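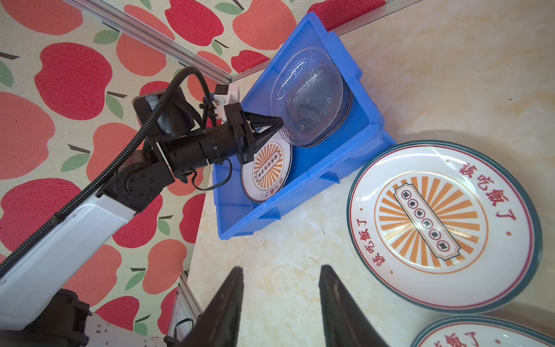

Photo: Vasanthi Mridha / Katow project

Katow dish handling project: progress report to the Saha fund
Reporting period to the end of May
Prepared by Rajitha Marikar

1. Open afternoon

The main event of the period was the open afternoon promised in the work plan. We had 15 visitors, most of them from school kitchens and care homes, plus Beat Oberholzer, who came on behalf of the fund. Doors opened at 2 p.m. and the last group left a little before 5.

The task on show was moving plates and glass dishes between a table and a blue plastic crate with two arms. We used ordinary tableware, the white plates with the teal rim and the red lettering, along with clear glass pieces. Visitors had asked in advance to see real dishes and not test blocks, and the plates were bought for that purpose out of the small equipment line.

Rizwan Chowdhury ran the station and Farzana Haque took questions. Each group got a short talk, then watched the arms work, then had time to talk with the team. Several people stayed for a second round.

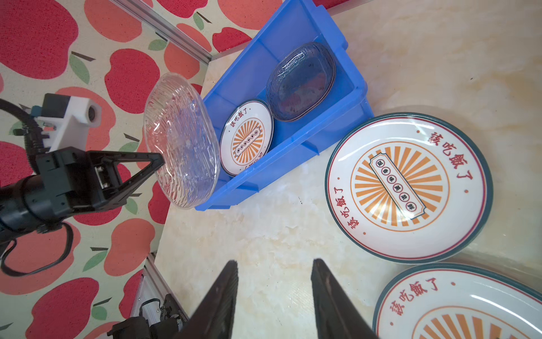
DRASTANO WORKSHOP, May -- Glass was the part visitors asked about most. A clear dish with a rippled surface is hard for the cameras, because the background shows through it and the ridges throw back light. The grip point has to be found on the rim, and the rim is the part that is hardest to see. Farzana explained how the wrist views are used for this and where they still fall short.

The second frequent question was about stacking. Kitchen staff want plates stood on edge so they drain, and they want different shapes to share one crate. The plan we submitted covers round plates only. After the visit we would like to add the square glass dishes to the formal test set -- this needs no extra money, but it does move the test schedule back by 2 weeks.

2. Comments from visitors

We handed out a one-page form and got most of them back. The main points were:

Speed. The kitchens felt the arms were too slow for a lunch service but fast enough for work after closing.
Cleaning. People wanted to know how the fingers would be washed. We do not have a good answer yet.
Noise. No complaints.
Space. Two of the care homes said the frame would not fit in their dish rooms as built.
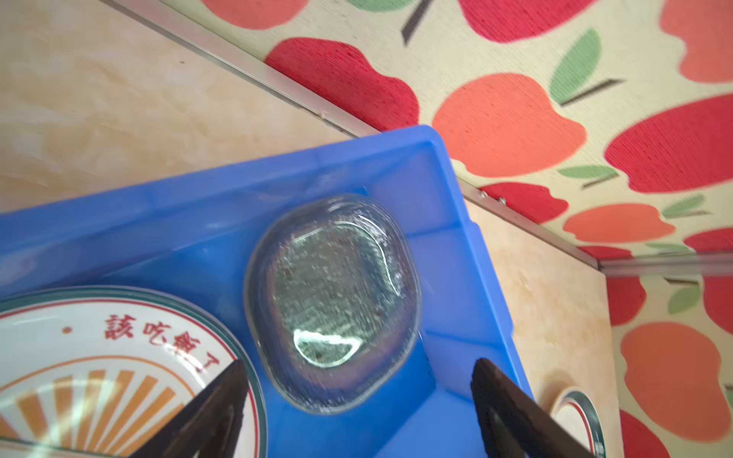 On the last point, Rizwan has started a drawing for a narrower frame. It keeps the same crate and the same arm spacing, and loses some table at the sides. Astix has agreed to quote for the rails.

3. Work for the next period

Finish the test set with glass included. Settle a cleaning method for the fingers. Hold a smaller visit for 4 kitchens, at their request, with their own dishes.

4. Spending

Costs for the afternoon stayed within the amount set aside. Spending on the other lines is on plan, and the statement is attached separately. We ask the fund to confirm the change to the test schedule before work on it begins. Questions can go to me or to Farzana.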